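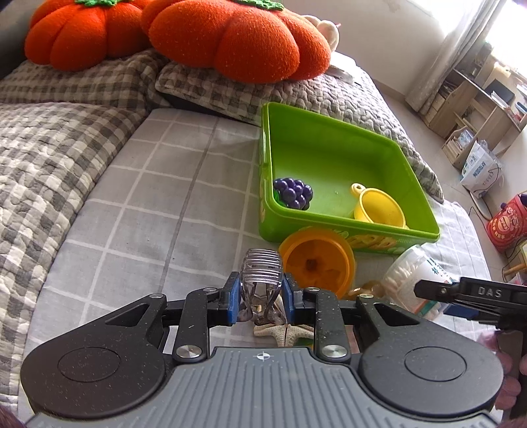
Kohlhase is a village in the Diltileck valley, known mainly for its summer market. It has 300 residents and covers 900 acres, most of it pasture. The market was founded by Gunther Rathjen, a seed merchant, and is held each May on the church green.
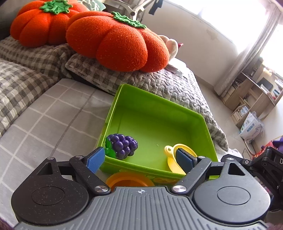 Stalls are limited to 48 and are assigned by lot. A bus runs to Pestavura every 30 minutes on market days. The village school closed after its merger with Drolix.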